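Flemside Town Council, Transport and Travel Group
Minutes of the October meeting 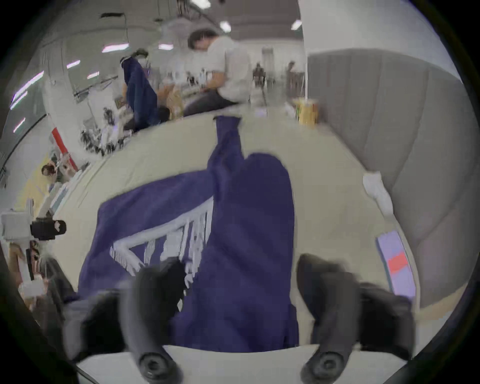
Fares Karam
Secretary to the group

The meeting was opened at 6:30 p.m. by the chair, Afaf Harb. The minutes of the previous meeting were accepted with one correction: under item 4, "bus lane" should read "bus stop."

1. Travel by council members

The chair reminded members that the council promised last spring to use the train for all trips to Birnport. She has looked at the expense claims for the summer. Of 9 trips to Birnport, 2 were made by train and the rest by car, and one member claimed parking for a day when the train was running normally. She did not wish to give the name in the meeting.

Councilor Qudah said the name was his own. He had to be back in Flemside for a residents' evening and the last direct train leaves too early. Several members answered that there is a later connection with one change. Councilor Qudah replied that he knows this connection well and has twice missed it.

There was a longer discussion about whether the promise is a rule or only an intention. The text says "will aim to travel by train." It was agreed that the text is weak. Fares Karam will write a new version, in which a member who takes the car must put the reason on the claim form.

2. Publication of expenses

The group discussed if travel claims should be put on the council website every three months. Councilor Gresier was against, as the local paper will print only the worst ones. The chair said that they have already asked for them. Vote: five in favor, one against, one abstention. The proposal goes to the full council.

3. Bicycle parking at the town hall

The offer for the covered bicycle stand is 2000, without the lighting. The lighting is 400 more. Members found the lighting necessary in winter. The group recommends to accept both. Councilor Gresier asked that the stand does not take the place of the bench, and this was noted.

4. Letter from residents of the station road

The residents complain over cars that wait with the engine running before school. The letter has over 60 signatures. The chair will reply and invite two of them to the next meeting.

5. Other business

The door code of the side entrance has been changed. Members can get the new one from the secretary, by telephone only.

The meeting was closed at 8:10 p.m.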